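Tablecloth

A tablecloth is a piece of cloth laid over a table, either to protect the surface or to decorate it. Everyday tablecloths are usually made of cotton, linen, polyester or a blend, while wipe-clean types have a plastic coating.

Patterns

Checks are among the most common patterns for kitchen and dining tables. The simplest is gingham, in which white and one colour are woven in equal bands. Patchwork checks use larger blocks in several colours, often crossed by thin lines, and may be printed instead of woven. Lime green, sky blue and cream are typical of spring and summer ranges.
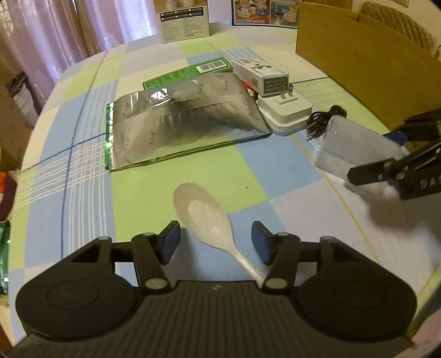 Printed cloths tend to be cheaper than woven ones, as the design is applied to one side only. The reverse is paler, and the colours may fade with repeated washing. In a woven check the pattern shows equally on both faces.

Size

The part of the cloth that hangs below the table edge is called the drop. For daily meals a drop of 13 to 33 cm is usual. Formal cloths hang lower, sometimes more than 63 cm.

Care

Most cotton cloths can be machine washed. Grease should be treated before washing, and coloured prints are best dried out of direct sun.

See also: Napkin, Oilcloth, Place mat, Table runner

Last edited 06/07/2024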